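Part 2: Cloth table set-up and first shirt

By now you should have both arms bolted up, the Serkari controller talking to them, and a wrist camera on each gripper. If your arms still drift when you let go of them, go back to Part 1, because cloth will drive you up the wall with drifting arms. I tried it anyway on our own build at the Tkachuk workshop and lost an entire evening to it.

I'm assuming Rilline build 2403 from here on. Older builds work too, but the preview window is in a different menu and I can't remember which one.

What you need

A big table, a dark cover for it, and one plain light-coloured T-shirt. Any size that lies flat inside the reach of both arms is fine. Skip shirts with prints for now, and skip anything stretchy (I love a stretchy shirt, but the grippers don't). Keep your spare clothes on a second table out of reach.

Covering the table

1. Wipe the table down, lay the cover over it and let it hang over the front edge. Black is my favourite colour for a cover because a pale shirt shows up so clearly on it.

2. Smooth the cover by hand. You won't get every crease out of plastic sheet and you don't need to. Big ridges are the ones to chase, as a fingertip can catch on them.

3. Tape the cover underneath, never on top. Hatsue Kobori showed me this after I'd taped mine along the front edge and grabbed the tape with the gripper. Twice!

4. Look at the preview with the overhead lights on. A bit of shine is okay. If there's a big white patch where the shirt is going to go, turn off a light or shift the table.

Checking the wrist view

5. Power up the Serkari with the arms in their rest position and your hands well clear.

Caution: the arms may twitch when the brakes release. Stand back from the table, and don't lean over it to reach the laptop.

6. Open the Rilline preview on port 1058 and pick a wrist camera. Send the gripper to fully open, so the slider reads 100. You want both fingertips in the bottom of the picture with a clear stretch of table between them.

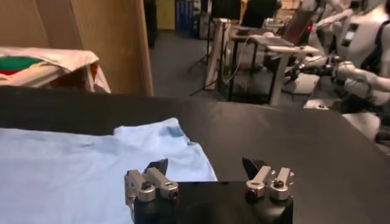 Wrist view with the gripper open and the shirt off to the left.

If one fingertip is missing, loosen the camera bracket and tilt it a little at a time. Tighten it again before you judge the picture - mine always moved on the last quarter turn. Don't fuss over what's in the background, either. Our wrist cameras see carpet, chairs, the tripod, the other robots, the lot, and I've never bothered to hide any of it.

7. Do the same for the other wrist.

Laying out the shirt

8. Spread the shirt with the neckline to one side and the body running across the table. Pat it flat, then stop. A few soft wrinkles are good practice, and if you iron everything into a perfect rectangle you'll only ever have a set-up that likes perfect rectangles.

9. Jog the gripper slowly toward the near sleeve, keeping it low and a little to one side. Stop when the metal links are nearly at the sleeve. Check that you can still make out the collar in the wrist view, since you'll use it to tell which way round the shirt is.

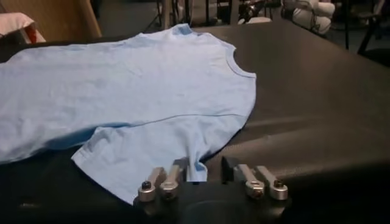
10. Back the gripper off the same way it came in and save the position. I call mine "sleeve near", but name it whatever you like as long as you'll know it again next December.

Note: Plemo fingertips are the ones I use, the black angled kind. They're screwed on, so give the screws a quick check while you're at this point.

Bringing in both arms

11. Fold the shirt by hand into a rough square and place it near the front edge of the table.

12. Switch the preview to the high camera. Bring one gripper over the cloth and park the other one beside it, open, above bare cover. Leave more room between the wrists than you think you need.

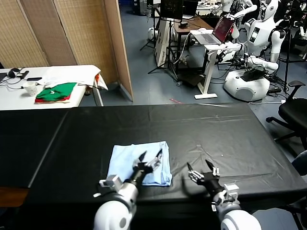 The stop button should be in your other hand for all of this, or in a friend's. I like having a second person on it the first time, as it's very easy to get absorbed in the preview and forget there are two arms moving.

13. Swap over, so the parked arm does the hovering, and save both positions.

Hem approach

14. Spread the shirt out again, this time with the lower hem facing the gripper. Come in level with the table until the fingertips are right by the edge of the cloth. Go at the slowest jog speed. If the cloth starts to push ahead of you, you're too low, so lift a touch and try again.

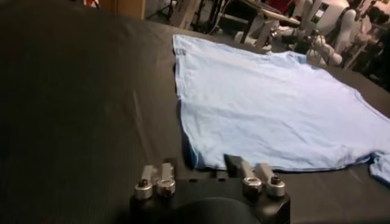 When you're happy with the height, save it as "hem near" and copy the same height to the other arm. It might need a small tweak there, as no table of mine has ever been level from one end to the other.

15. Open both grippers, send the arms to rest and save the whole session in Rilline before you power down. The Serkari forgets unsaved positions when it loses power.

Leave the cover on the table if you share your space and the others can put up with it. Closing the grippers on the hem is in Part 3.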